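4.2 Placing the Zikex 261 room humidifier

Read section 4.1 before unpacking the water tank. The unit weighs more when filled, so choose its position first.

1. Select a level, hard floor. Do not stand the unit on carpet or on a heated floor.
2. Keep the air outlet clear of walls, curtains and furniture on all sides.
3. Check that the power cord reaches the outlet without crossing a walkway. Do not use an extension cord.
4. Turn the mist nozzle toward the open part of the room.

Note: Mist that settles on wood can leave marks. On wooden floors, use the drip mat supplied with the unit and wipe up any moisture promptly.

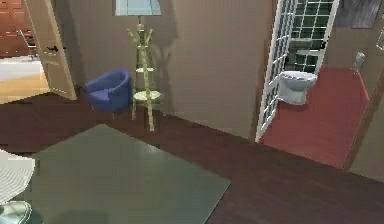 Fig. 4-2. Room with wooden floor and plain wall.

5. Fill the tank to the upper line with cold tap water. Close the cap until it clicks.
6. Lower the tank into the base and wait 2 minutes for the wick to soak.
7. Plug in the unit and press POWER. The display shows the current humidity.
8. Press MODE 2 times to select Auto.

CAUTION: Never add oils, salt or cleaning agents to the tank. Damage caused by additives is not covered by the warranty.

CAUTION: Unplug the unit before lifting the tank or moving the base.

Replace the wick after 2000 hours of operation. The WICK lamp lights when replacement is due. To reset the lamp, hold MODE until it goes out. See section 6.3 for wick removal.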